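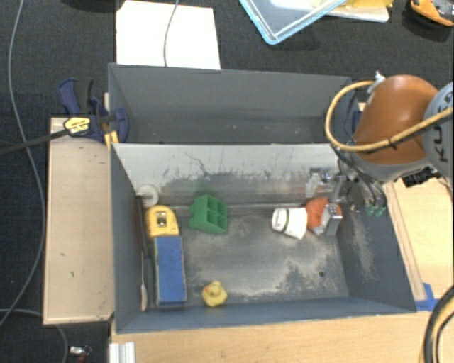
The sorting cell at the Okudberg workshop is back to full shifts after a two-week service that replaced the air line, reset the bin and gave the gripper new fingertips. Laiba Rana, who looks after the cell, said most of the trouble came from the bin creeping a few millimeters during long runs, which threw off picks near the walls. It is now held with bar clamps, like the one with the yellow label at the left rear corner, and its position is checked at the start of every shift.

The yellow hose along the KUKA arm also got attention. The old one had rubbed through after 1,016 hours. Its replacement loops more loosely around the orange segment, with a black tie holding it where it crosses the arm. Junaid Satti did the fitting and wants the tie looked at every 500 hours.

Scuffs on the divider between the two compartments will stay for now. "It's paint," Rana said. "We measured the wall and it's straight."

Test picks use a mix of household items and toys, a rubber duck and a tape measure among them. Small things that end up in the corners are still the slowest – some 33 seconds each in June, against seven for an item in the open.

A second bin has been ordered from Tistgate and will be drilled for bolts, so the clamps can go. Satti expects to swap it in during the next planned stop. The cell's maintenance sheet has been updated and hangs by the control cabinet.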